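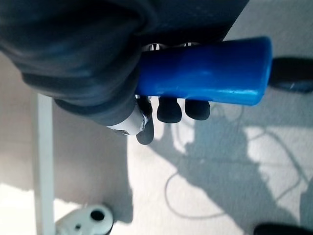

Two months with the Ledari hand kit: our review

I promised Manikandan Venkataraman I would write this up back in October, and he has been very patient with me (thank you, Manikandan!). We bought the Ledari hand to gather grasping examples for Pai, our little learning system, and after 2283 saved recordings I feel I can finally say something useful about it.

First, the fingertips. I love them! They're dark, rounded and rubbery, and on a smooth round handle they settle in without the fussing I got used to with our old Selleo gripper. Blue handles have been our main target for weeks now, because Pai has to learn to close on a grip that may be lying at any angle, and a glossy cylinder is a mean little thing to hold. With the Selleo I threw away one try in every five or so. With this one I keep nearly everything, even the clumsy tries, which we label as misses and feed in with the rest.

The wrist camera comes in the box, and I'd tell you to use it from day one. It sits close enough that the hand fills a good deal of the view, which bothered me at first, but Pai seems to learn more from those close views than from the room camera we had been leaning on. My one gripe is sunlight. Bright floor and deep shadow in the same recording can confuse the early training, so do collect at different times of day and let the system see plenty of both.

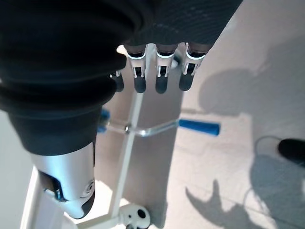 Recording software and the glove

The hand is steered with a glove, and the glove is where Ledari could do better. The thumb lags a touch behind the other fingers, and you learn to lead with it, the way you do with a slow shopping cart. Sowmya Amin picked it up in an afternoon. I needed most of a week and a lot of tea.

Saving is lovely and simple: one pedal starts a recording, a second tap ends it, and you type a word or two about how it went. We export to Hastero for sorting, and only 41 files have ever come through broken, all of them from the same bad Tuesday when I had the wrong version installed (my own silly fault).

Would I buy it again? Yes, gladly, though I'd order the spare fingertips at the same time, and I'd ask for the longer glove cable. Sowmya wants a left hand next, so I suppose I'd better start saving up.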